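# The White Board

By five in the afternoon the board was on the table and the marks were still on it.

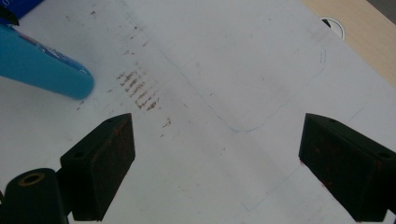
## The Table

She had rented the room above the Plorkwood paint store in May. The rent was low and the table came with it. She used one end for eating and the other end for work. The work was lettering, mostly menus and price cards, and it paid by the piece.

The brown marks were near the left side, in a short stack, one streak above another. Small specks were scattered around them. When she tilted her head they looked like lines of writing that had been rubbed out. She had tried to read them the first night, before she had a lamp, and she tried again now. There was nothing to read.

Farther over was the outline. It was very thin, a pale blue-gray, with rounded corners. Something had been set down there and traced. She had held her phone over it once and then a soap dish, and neither one matched.

The board had been leaning behind the door when she moved in. She asked the man downstairs if he wanted it back. He said he had never seen it, and that the last tenant had left owing him 253 dollars, so she could keep whatever she found.

## The Order

The order from Tonier was for 100 cards. Tonier was a restaurant that had not opened yet. They wanted every card lettered by hand, and they would pay 300 dollars when she brought them in. She had finished all but the last few.

She wanted the board clean before she did those. A white surface under the card helped her see the edges, and the brown marks pulled her eye to the left. Her last three cards had all drifted left. She had thrown them out and cut new ones.

She wet a cloth and rubbed. She rubbed in circles, then straight up and down. She put a drop of dish soap on the cloth and did it again. The cloth picked up a little color. The streaks looked the same to her.

Then she tried the edge of the cloth on the outline. She stopped before she touched it.

It was a careful line. The corners were even. Whoever had drawn it had gone slowly and had not lifted the pen much. She did that kind of work herself and she knew how long a corner took. She thought about the last tenant sitting in the same chair, in the same poor light, going around some object she would never see.

She hung the cloth over the faucet.

## After Supper

She ate standing up, an egg and some toast. The store downstairs closed and the fan in the wall shut off. She turned the board halfway around so the streaks were on the right, away from her writing hand, and laid a blank card on it.

The first letter came out straight. So did the second. She worked until nine and stacked the finished cards in a shoebox.

Before she went to bed she took a pencil, set the shoebox lid on a bare part of the board, and traced around it.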